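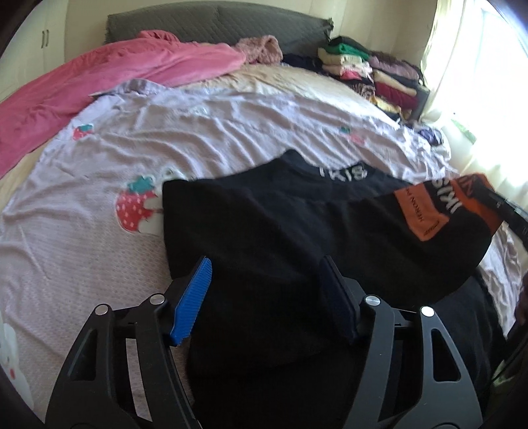
The bus to Tunach left at five past six, and my father had been ready since four. I could hear him in the kitchen, opening the fridge and closing it again. When I came out he had his coat on and his hat beside him on the table.

"You'll want breakfast," he said.

I said I'd get something at the roadhouse. He had already made toast, so I ate it standing up while he checked the stove, the back door and then the stove again.

We were going to sell the boat. It had been tied up at Tunach for 17 years, and for most of them he had paid the mooring fees without going near it. In September a man from Michalski Marine had written to say they were pulling out the old jetty. Boats had to be moved or sold before autumn. My father kept the letter behind the clock until the second one came. That one gave a day, Sat 10 March, and underlined it.

On the bus he took the window seat. The road follows the river as far as Flenum and then climbs away from it, and he watched the water until there wasn't any. He didn't talk much. Near the top of the range he said the brakes sounded tired, and a bit later he said it was a different driver from the usual one. He hadn't been on that bus since my mother died, so I don't know which driver he meant.

At Flenum we had half an hour. I bought two teas and a meat pie. He drank his tea and looked at the pie until I cut it in two.

"She'd never eat on the way," he said. "She reckoned it made her sick before she was even on the water."

"I thought she liked the boat."

"She liked being on it. She didn't like getting there."

It was nearly eleven when we got down to the harbour. It was smaller than I remembered. The fish shop had become a real estate office, and the chandler's next door was shut, with a board up saying it had moved to Stostier. Most of the jetty was already gone. They had left one arm of it standing, and our boat was at the end of that, between two others that looked no better.

The buyer was there before us. She was a young woman in work boots, with a little boy sitting on an upturned crate. She had offered $120 over the phone, and I had told my father it was an insult. He had said it was a hundred and twenty more than the tip would give him.

He showed her over it properly. He told her where it leaked and which plank he had replaced with the wrong timber. He told her the motor needed a hard pull and then a gentle one, and that the anchor rope was good but the anchor itself was too light for anything past the point. She wrote some of it down on the back of her hand. The boy asked if there were sharks.

"Not many," my father said.

When they had finished he went below by himself. I waited on the jetty with the woman, and we talked about the weather and the price of paint. She said she had grown up in Stostier and had always wanted something to go out in. I could see my father through the hatch. He was sitting on the bunk with his hat on his knee.

He came up carrying a biscuit tin. The woman counted the money into his hand and he gave her back a twenty.

"For the anchor," he said. "Get a heavier one."

We had two hours until the bus. We sat on the sea wall and he opened the tin. I had expected photographs, or letters perhaps. There was a ball of string, a tin opener, a pencil and a pack of cards gone soft from the damp. Under the cards was a school exercise book in my mother's writing – pages and pages of scores, his name on one side and hers on the other. He ran his finger down the last column.

"I owe her 23 cents," he said.

He shuffled the cards as well as he could, given the state of them, and dealt us seven each on the concrete. The wind kept lifting them, so I put the tin opener on his pile and my shoe on mine. He turned to a clean page and wrote the date at the top, then asked me how I wanted my name put down.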